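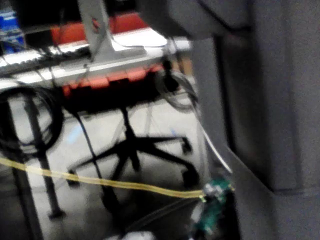
Pre-run safety checklist - suturing arms, Plakska bench
Zesano lab, Monday round. Inspector: Bonifacio Mateos

1. Emergency stop pressed and reset from both sides of the bench. OK.

2. Needle and thread. Needle is held in the jaws before the arm goes over the pad. Hands stay out of the work area while a needle is in the driver. Count needles in and out on the sheet.

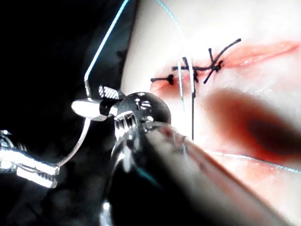

3. Cables. Spare length coiled and hung from the desk, with no coil where an arm can reach it. Yellow cable runs across open space at the board - needs a clip or a cover. Not passed. 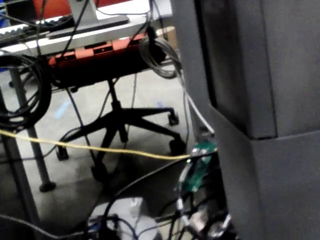
Power goes off before anyone reroutes a cable, and the run log gets a note. Chairs are pushed in before the arms are enabled.

4. Service interval. Arm checked every 540 hours, counter now at 71. OK.

5. Open circuit boards. Any bare board within reach of a walkway gets a cover. Not passed, recheck in April. 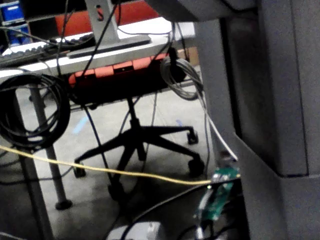 Comment from Jianguo Hao: I'd split item 5 in two. A cover keeps fingers off the board but does nothing for a pulled plug - we should ask for strain relief as well.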